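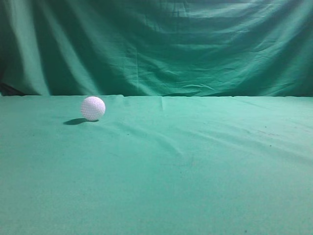
Looking at Small Objects
Course 554, Unit 4: One ball, one cloth
Jukville Evening College, Mthembu Building, Room 621

Notes to go with the session. Read them before you start drawing, then read them again when you think you have finished.

Why a golf ball

Most drawing manuals begin with a plain sphere, usually plaster or polystyrene, and a diagram with five labelled zones: highlight, halftone, core shadow, reflected light, cast shadow. The Wikel course book we used in March has one on its second page. I have never been convinced by it. Students learn the diagram and then draw the diagram, whatever is sitting in front of them. I have marked drawings with a neat band of reflected light on a ball that had none I could find.

A golf ball is slightly awkward, which is why we use one. It has the outline of the plaster sphere, near enough, but the surface is covered in shallow round dimples and each of those does something of its own with the light. The five zones are still there if you squint. Close to, they break up.

What to look for on the ball

Start with the outline. It is crisp against green cloth and very nearly a perfect circle, so any wobble in your drawing will be yours. Draw round nothing. Turn the paper if it helps.

Then the colour. People write "white" in their notes and leave it there. Look at the ball under cool light and it is off-white, with a faint pinkish-lavender tint. Why pink, when the cloth below and behind is green? The usual explanation is contrast: the eye pushes a neutral away from whatever surrounds it. That may be part of it. It may also be the lamp, or the ball itself, and you can't separate those by staring. Hold a grey card beside it and see whether the card goes the same way. If you haven't done the test, put down the colour and leave the cause out.

Now the dimples. Where the ball turns into soft grey, low on the right, they read as tiny darker marks. Do not draw every one. Do not scatter dots at random either, as the pattern is regular and a viewer will spot the cheat even if they can't say what is wrong. Look at how the dimples narrow as they approach the outline. That narrowing tells us the thing is round, and in my view it does more work than any amount of careful shading.

There is no lettering or logo on the side facing us. Resist adding one to make it look more like a golf ball.

Where is the light?

The textbook answer is that you find the highlight, draw a line from it, and there is your lamp. Try it. The upper left of the ball is a little brighter than the rest, so the lamp must be up and to the left.

Now look at the shadow on the cloth. It is a long oval that also runs off to the left, well past the edge of the ball, dark and fairly sharp where it meets the base and thinner towards the tip. A shadow going left wants a strong lamp up on the right. Both readings are reasonable taken alone and they don't agree.

Students tend to settle this by changing one of the two to suit the other, generally the shadow, as it is easier to rub out. Please don't. There may be more than one source in the room. There may be light coming back off something out of view. The finish of the ball is matte, so what we are calling a highlight is a broad, weak thing and a poor witness. If pushed I would trust the shadow for the main lamp and treat the brighter patch as an open question. But your drawing doesn't have to answer it. Put down both, at the strengths you see them.

The cloth

The ball takes up very little of the sheet and the cloth takes up nearly all the rest, and yet every year the ball gets two hours and the cloth gets ten minutes of diagonal scribble. If the cloth is wrong the ball floats.

It is one family of green throughout, but don't mix one green. The surface that faces the light goes pale and almost minty. The hanging piece at the back is deeper. In the folds it can drop as far as a blackish green. The Tovon pastel range sells a tin of greens for this kind of subject, and I would leave it in the shop: you'll spend the evening choosing between sticks. One mid green, something to lighten it and something to dull it will do.

Next, the creases. The cloth has a fine, slightly fuzzy surface, like felt or brushed cotton, and creases in that sort of material are soft on both sides. A shallow ripple gives a faint pale line along its ridge with a mild shadow in the dip next to it. It doesn't give a hard dark line. If you find yourself outlining a crease, stop and ask which edge you think you are drawing. They run mostly on the diagonal here, and their direction matters more than getting each one in.

A raised fold is a different matter. It catches light along the top, swells a little in the middle and then fades out into the paler cloth, with deeper shade and looser wrinkles on the far side. You might take it for the join between two pieces, or for one piece at two levels. I'm not sure it can be decided by eye, and again the drawing can do without the decision. 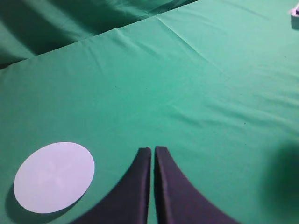
Exercise

Work on A3, any dry medium. Two sheets.

Sheet one: cloth only. Choose a patch with creases running through it and draw the changes in tone with no outlines at all. Half an hour. If it looks like water, your lights are too bright.

Sheet two: ball, shadow and enough cloth to hold them. Place the ball left of the middle and fairly high, near the line where the table meets the backdrop. You will be tempted to centre it. Block in the shadow before you do anything to the surface of the ball.

With the sheets, hand in a written note of up to 200 words. Say what you saw that the five-zone diagram would not have led you to expect. "I learned to look more closely" earns no marks, and I get a good deal of it.

Deadline is 16th June, in the plan chest, name on the back in pencil.

Reading

Wikel course book, the chapter on drapery. The plates are good. The advice on squinting is overdone — it's useful for large masses of tone and hopeless for dimples. Skip the section on "finding the true colour" unless you want something to argue with.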